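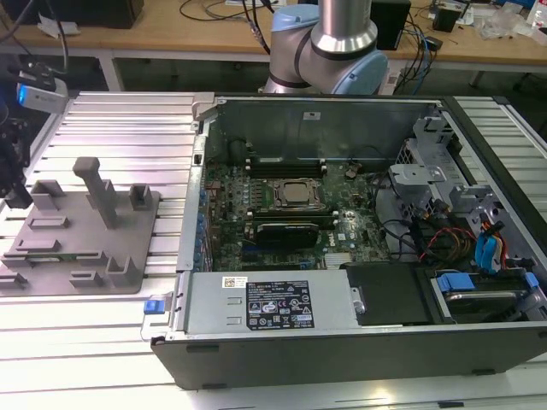

By Corinne Haddow

ROSENTHAL, April 2024 – I've run the repair floor at Rolport for years, so they let me write this one myself! Starting this month, our Modico cell takes over the fiddly part of desktop refurbishing here, the same few reaches into the same cases, all shift long. We handle 3,000 towers a year, and my wrists know every one of them.
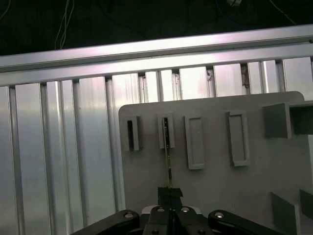

Is anyone losing their job over this?

All 317 of us are staying, and the 2 benches that did parts swaps full time are moving to testing and customer returns (which they'd been asking for anyway). 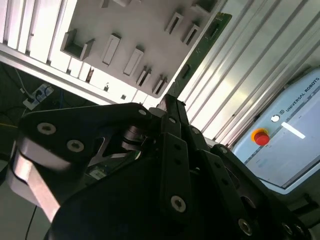
The part I like best is that our own techs teach the cell. They got paid training hours for it, they decide which jobs it gets, and any of them can stop it and send a case back to a person.

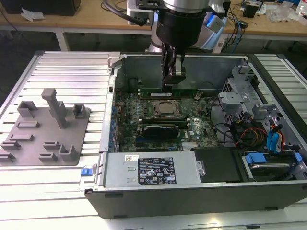

Memory was the job everyone wanted to hand off first. Do it all day and your thumbs are sore by lunch! Now it's two black fingers closed on the top edge of the module, down inside the open case, and we look over the board afterward. Our Tarholm shop gets its own cell in September, with 500 towers set aside for the trial.

Press contact: Rolport front desk, Rosenthal.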